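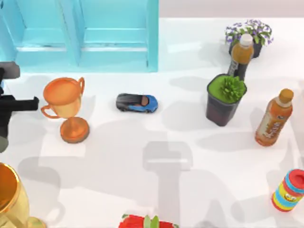 Reset pose, left arm, before the first grasp on the trophy

Forum: Simulated Cells > Setup and Upkeep
Topic: Left gripper keeps nudging the cup before it closes

horon_bench
Hi all, and sorry in advance for the length! I look after the two-arm tabletop cell in our Volus project, and the left arm has started pushing the trophy over before the fingers close. The reset pose is in the render up top, gripper pointing straight across at the cup. I haven't touched the layout since January, only updated the Falgate physics plugin, and out of 2,716 resets in the overnight batch a lot more than I'd like ended with the cup on its side. Where would you kind folks look first?

mossypot
Oh, I know this pain. My first guess is the collision shape on the cup. With a wide bowl, a skinny stem and those two loop handles, an automatic hull fills in all the gaps, so your fingers are hitting something you can't see. Turn on the collision overlay and have a look before you touch anything else.

Lacroix_user_3
I'd gently disagree with mossypot. A fat hull would have bothered you before the update too, wouldn't it? Check whether the plugin put your contact offset back to its default. Mine did that, and everything on the table got pushed away a hair early. Also, that's a pretty crowded table for chasing a contact bug. I'd pull the tea bottles and the plants and run it with the cup alone.

horon_bench
Thank you both! I'd like to keep the clutter if I can, the whole cell is meant to be cluttered, but I can hide it for a test. Overlay is on now and mossypot, you should see this hull, it's a big lump with no handle openings at all.

mossypot
Ha, there it is! Split it into 3 pieces by hand: bowl, stem, base. Leave the handles off unless you plan to grab by them.

Lacroix_user_3
Fine, fix the hull, it needs fixing. I still say look at the offset.

horon_bench
Well, you get half each. New hull helped quite a bit, and the offset had indeed gone back to default. I put my old value in and ran a short batch with 3 tips, all of them with the cup turned so a handle faces the fingers. I'm going to try backing the start pose off a little tonight and will post the settings file when it's cleaned up.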